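Gazi District Archives Network: Members' Mailing List
Subject: Re: Revised loan periods for boxed material

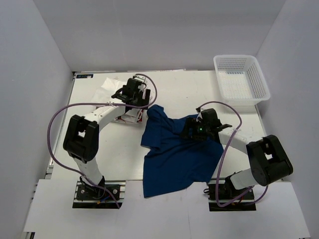
Vol. 5, No. 50

From: Giuliana Sotelo
Date: March 13, 2018

Dear colleagues,

Thank you to the member libraries that sent in comments on the draft loan rules. I am replying to the list as a whole so that all members have the same answers. The message from Ecaterina Nistor, which raised most of the open points, is quoted in part.

Ecaterina Nistor wrote:
> The Wedura reading room has reviewed the draft and supports it
> in general. We do have questions on three matters. First, the
> draft sets a single loan period for all boxed material, but the
> parish registers are used very differently from the business
> papers. A reader working through the registers may need the same
> box for a full season. Second, section 2 says that the borrowing
> library "shall confirm the contents on arrival." It does not say
> whether this means a check against the box list or a check of
> every sheet. For the Andon mill papers, a sheet check would take
> one member of our staff most of a week. Third, we would like to
> know who pays for the return trip when a box is recalled early
> by the lending library.

On the first point, the loan period will remain 50 days for all boxed material. A borrowing library may ask for one renewal of the same length, and the lending library is expected to grant it unless another reader has already placed a request. Requests for renewal should reach the lending library no later than five days before the loan ends. For the parish registers only, a second renewal may be granted by agreement between the two libraries. It should be put in writing and a copy sent to the network office.

On the second point, the wording of section 2 will be changed. The borrowing library will check the folders in the box against the box list and sign the transfer slip. A check of single sheets is required only where the box list itself gives a sheet count. The Andon mill papers were listed by folder, so the shorter check applies to them. Any folder that is missing, torn or out of order should be noted on the slip before it is signed. Please do not correct the order of a folder yourselves, even when the mistake seems plain. Several of the Gromen estate folders follow the order in which the estate office kept them, and that order is cited in published work.

On the third point, the library that recalls a box early will pay for its return. If a box is sent back early at the wish of the borrowing library, the borrowing library pays. The cost of an ordinary return at the end of a loan will continue to be shared equally, as under the present rules.

Two further matters were raised by other members.

The Gromen branch asked whether oversize maps may travel with boxed material. They may not. Maps and plans are covered by a separate agreement, and nothing in the new rules changes it. Members who wish to borrow a map should use the older form, which remains valid.

Several members asked about copying. A reader may order copies of up to 100 pages from a single loan without further permission, provided the box carries no restriction label. Larger orders should be referred to the lending library before any copying begins. The charge to the reader is set by the library where the copying is done, and the network office does not take a share.

A revised text with these changes will be sent to this list. Members are asked to send any corrections of wording to me directly and to keep general discussion on the list. The rules will take effect in July. Loans made before then will run under the present rules until the material is returned, and a renewal of such a loan will also follow the present rules.

The current supply of transfer slips may be used until it runs out. The new slip differs only in having a line for the renewal date. Branches using the old slip should write the date in the margin beside the signature.

With regards,

Giuliana Sotelo
Loans Office
Gazi District Archives Network

To leave this list, write to the list office from the address at which you receive these messages.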